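Subject: Re: [papertrail] Soaking off luggage labels, and is Roltdale worth it?

On Thu 8 February, Sverre Blomqvist wrote:
> Hi all, fairly new here. I've come into a box of hotel luggage labels from
> an aunt's estate. 71 of them are still stuck down in a school notebook and
> the rest are loose. A few questions if anyone has patience:
> 1. Do I soak them off or leave them be?
> 2. Are the Tokus pages okay for long-term storage?
> 3. How do you all keep the loose odds and ends?
> 4. Is the Roltdale fair in April any good for labels, or is it all
> postcards?
> Thanks! Sverre

Hi Sverre, and welcome! Lucky you, I had to buy all mine one at a time like a chump. I'll go in your order.

1. Please don't soak anything yet. I know the older guides say a dish of lukewarm water and ten minutes, and for some labels that works fine, but a lot of the bright ones were printed with inks that run, and you won't know which until there's a pink cloud in your dish. I lost a beauty from the Hotel Fajardo that way, a green parrot on a balcony, and I still think about that parrot. What I do now is touch a damp cotton swab to one corner of each color, wait a minute, then press white blotting paper on it. If any color comes off, that label stays where it is.

Also, think about whether you want them off at all. If your aunt stuck them down in the order she traveled, and especially if she wrote anything next to them, I'd leave the notebook whole. I broke up a travel diary years ago because I wanted the labels in my own neat alphabetical order (I was very pleased with myself) and now I can't tell you which summer any of them came from. If the paper is getting brown and crumbly, slip a sheet of acid-free tissue between the pages and keep the book flat. Scan it first, both sides of every page, even the blank ones. There's often a ticket stub number or a bit of pencil you miss on the first look.

2. I've used Tokus pages for most of my collection, 700 labels last time I updated the list, and I haven't had trouble with the clear ones. The black-backed ones I'm less keen on. They look wonderful but the pockets are tight, and the big die-cut labels catch on the weld when you slide them in. Buy one pack and try your largest label before you order a stack. And don't double up back to back in a single pocket, whatever the fellow at the Skosden club tells you. The gummed backs can grab each other in a damp summer and then you've got one very thick label.

3. Loose stuff is where I go a bit overboard. Labels themselves stay in pages or in flat boxes, no exceptions, but everything around them (key tags, matchbooks, sugar wrappers, little soap bands) goes in a wooden tray divided into a grid, one compartment per town until I run out of compartments and start cheating. For cards I want to look at I like a wooden holder with slanted slots, and I swap them whenever I get bored. Just keep it out of the sun - a south window will bleach a nice red in one season. 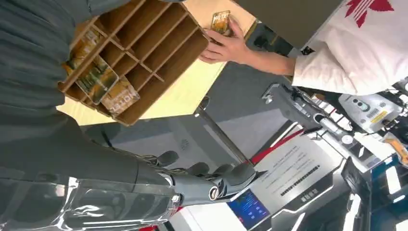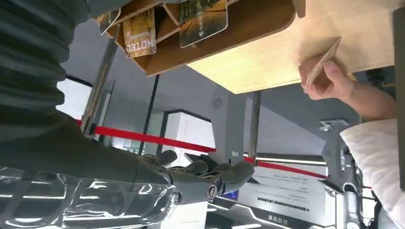 4. Roltdale! Yes, go, but go early. It is mostly postcards, you heard right, and the front hall will make you think you've wasted your gas. Walk straight through to the back room where the general paper dealers set up. Ask for "hotel" and they'll hand you a shoebox of billheads, so ask for "baggage labels" and then ask again, because half of them have a second box under the table. Prices were all over the place last year. I saw the same Swiss label at 4 dollars on one table and 15 on the next, and the 15 one had a crease! Bring your list on paper too, the phone signal in that building is hopeless.

One thing you didn't ask: before you buy anything, look up the reprints thread in the list archive. Somebody ran off a batch of 400 seaside labels as souvenirs in the eighties and they still turn up as originals. The white border is a hair too wide and the back has no gum at all.

Let us know what's in the notebook! And if there's a green parrot in there, please write to me before you write to anyone else.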